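Home News Opinion Letters Archive Subscribe

Put the library fines back

2008-02-17

When the Stesthorpe public library stopped charging late fees last August, I was in favor of it. I signed the petition. I told my neighbors that a fine of a dime a day only kept poor families away from books, and that the money it raised was hardly worth the envelopes. I have changed my mind, and I think the town should bring a small fine back.

The argument against fines is well known by now. A parent checks out a stack of picture books, a week goes badly, the books come back late, and the parent owes six dollars. Next time the parent stays home. I believe this happens. I have no doubt that it happened in Stesthorpe, and anyone who wants fines back has to have an answer for that family.

What I did not think about was the family waiting for the same books. A library has a fixed number of copies. Every day a book sits on the wrong nightstand is a day that somebody else does without it. Under the old rules I could put my name on the list for a new novel and have it in three weeks or so. This winter I waited 60 days for a book on roof repair, by which time I had paid a man to repair the roof.

One slow book proves very little. But the branch on Trasness Road posts its overdue list by the front desk, with titles only, and I read it whenever I go in. In August there were 2 sheets. Last week the sheets covered most of the corkboard. The clerk told me they had stopped putting up the older ones. At the last town meeting the library reported 225 items more than a month overdue at that branch alone. This is a branch you can walk across in half a minute.

The people keeping these books are not thieves, and I count myself with them. I had a history of the canal on my kitchen table from September until after Thanksgiving. I knew it was there and moved it twice to set out dinner. Under the old system I would have taken it back, because I dislike owing money, even small money. Without the fine there was always another day to do it. I finished that book in the first week, too, so I can't even say I was reading it.

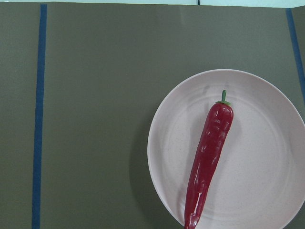 Most of us are like this about most things. We pay the water bill on the due date because a charge follows if we don't. We move the car before the meter runs out. A due date with nothing behind it is a suggestion, and people who are busy do not get around to suggestions.

Supporters of the new policy say that more people are using the library, and the report does show 200 new cards issued since the change. I am glad of that. I would like to know how many of those people came back a second time, and whether they found what they came for. The Rashidi housing development opened last fall, and new residents get library cards no matter what the fines are. The report did not separate the two, so I do not see how anyone can say which one brought them in.

There is also the matter of cost. The library now replaces a lost book after it has been gone for a season. Replacement copies come out of the same fund that buys new titles. The fine was never meant to pay for anything, but it did get the books back, and a book that comes back does not have to be bought again. I looked for the old fine income in the budget and it was small. The line for replacements is larger than it was, and it is still growing.

I would not bring back the old fine exactly as it was. Children's cards should stay free of charges altogether. That takes care of most of the hard cases. For adults I would charge ten cents a day after a week of grace, and stop at two dollars no matter how late the book is. Nobody should lose the use of a library over two dollars, so I would let people keep borrowing while they owe it. If they can't pay, the desk should be able to cancel it without asking for a reason or a form.

Some people will say this is so mild that it will not work. I think it would. The old fine was mild too. What mattered was getting the notice and knowing the amount would be a little higher tomorrow. The phone calls would help as well, and those were dropped at the same time as the fines, for reasons that were never explained at the meeting. The Zokivari system the county bought is supposed to send reminders by e-mail. I have had one since it went in, and it was for a book I had already returned.

I have heard it said that a library should trust people. I agree, and the lending itself is the trust. The library hands a stranger a thirty-dollar book on the strength of a plastic card and lets him walk out the door with it. Asking for it back on a certain day, and charging a dime if it is late, does not take anything away from that. I lend tools to my neighbors on about the same terms, minus the dime, and I am still missing a pipe wrench.

The policy comes up for review in the spring. The town set it up as a trial, and a trial is supposed to be able to come out either way. I hope the people doing the review will look at the waiting lists along with the number of cards. The wait for a book is the thing most borrowers notice, and it is not in the report at all.

I returned the canal book, by the way. It was on hold for someone else.

Comments (4)

stacks_reader: Agree about the phone calls. I never minded the fine but I did like being reminded. The e-mails go to my junk folder.

Mom of three: Free for kids is the only part I care about. We quit going for almost a year over eleven dollars and I was embarrassed to ask them about it. Please don't lose that part.

tbk: You could also just buy more copies.

old canal road: Which canal book? I may be the one who was waiting for it.

Previous Next Back to Opinion Top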